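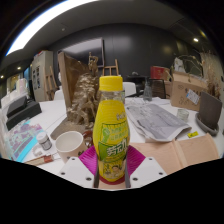
Bottle and tabletop tips for hand-held gripper recording
Workshop notes, Gravance project. Updated 2022-10-23 by Agnes Rankin.

Grip drink bottles on the lower half, with both pads pressing on the sides. Keep the bottle upright from pick to place. A tilted bottle is a separate task and goes in a separate folder.

Close the fingers slowly and pause before lifting. The learning system needs to see contact and lift as two distinct events. Episodes where they blur together are hard to trim later.

Leave the table cluttered. Mugs, jars, newspapers and open boxes are all fine as background, provided the path to the target is clear. Move a few items after every 5 episodes – small shifts are enough.

Wipe ribbed pads with a damp cloth before each session and let them dry fully. Dust from cardboard reduces grip on smooth plastic. Check the finger screws at the same time.

Keep screw caps tight. Oanh Ngô recommends a strip of clear tape under the cap for bottles that are handled daily.

Ceiling light strips can be left on. Switch them on before the first episode and do not change them until the set is finished.

Discard any episode in which the bottle slips, unless the set is labeled for recovery. Do not edit out the slip.

A household set is complete at 300 usable episodes. Plan on over 2 hours, including resets. Lech Zalewska keeps the object list; send new items to him before recording, with the weight in grams.

Next page: cups and mugs with handles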